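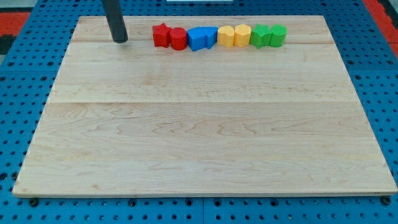 Toy library in Prurkuvville to reopen with longer Sunday hours

The toy library on Traven Street will reopen on Sunday after being closed for most of October, with a new sorting area for younger children and a larger stock of blocks, puzzles and shape sets to borrow.

Doors open at 10 am. Families who already hold a card can use it as before, and new members can sign up at the desk.

Chinyere Nwankwo, who runs the library, said the closure had given staff time to go through every box on the shelves. Sets with missing parts were matched up with others where possible, and 35 boxes have gone back into circulation with new labels. Another 18 were too worn to keep.

"We had shape blocks turning up in the train boxes and train track in with the jigsaws," she said. "It all comes back in the same carrier bag at the end of a loan, so you can see how it happens. We wanted to start again with everything in its right place."

The sorting area is at the back of the main room, next to the window. It has low tables and a mat, and children can try the block sets there before deciding which one to take home. The sets are kept by colour, with red, blue, yellow and green each given their own tray. Stars, cylinders and other shapes are mixed within a colour, so a child can sort them one way and then start over and sort them another.

Nwankwo said the colour sets had been among the most borrowed items over the summer, mainly by families with children aged two to four. She put this down to their being light, easy to grip and quick to pack away.

"A two-year-old will line them up along the edge of a table and be quite happy," she said. "The older ones want to build with them, or they make up rules about which shape is allowed next to which. We get both at the same table on a busy morning."

Opening times are changing as well. The library used to close at noon on Sundays and will now stay open until 3 pm. Weekday hours are the same as they were before the closure.

The loan period goes up from two weeks to 21 days. Members had asked for the change, according to Nwankwo, particularly those coming in by bus from Tomar and the villages beyond it. A family can have up to four items out at once — or five if one of them is a puzzle.

There is no charge for late returns, but anyone with an item more than a month overdue will be asked to bring it back before borrowing again. Lost pieces should be mentioned at the desk when a set is handed in. Staff keep a drawer of spares and can often replace a block on the spot.

Some things have not come back yet. The dressing-up rail is still in storage while a broken wheel is repaired, and the large floor puzzles will be out on loan again once new bags have arrived for them. The ride-on toys can be used in the yard but not taken home.

The library is also asking for donations to fill a few gaps. It would like wooden boards, stacking rings and picture dominoes in good condition, as well as sturdy boxes with lids. It cannot take soft toys, anything that runs on mains power, or sets with small magnets. Donations can be left at the side entrance during opening hours.

A play morning for under-fives will be held on the reopening day in the main room, starting at 10.30 am. It will be run by staff from the Mura nursery, who plan to set out block sets, simple matching games and a table of picture books. There are 20 places and they need to be reserved in advance, either at the desk or by telephone. Parents and carers are expected to stay for the whole session, and tea and squash will be served.

If the first one goes well, the play mornings will carry on once a month through the winter. Nwankwo said she would also like to offer an afternoon session for school-age children, with board games and larger building sets, but no date had been set for that.

Pushchairs can be left in the porch. The ramp at the front has been resurfaced during the closure and the side entrance is step-free. Parking outside is limited to one hour on weekdays, with no limit on Sundays.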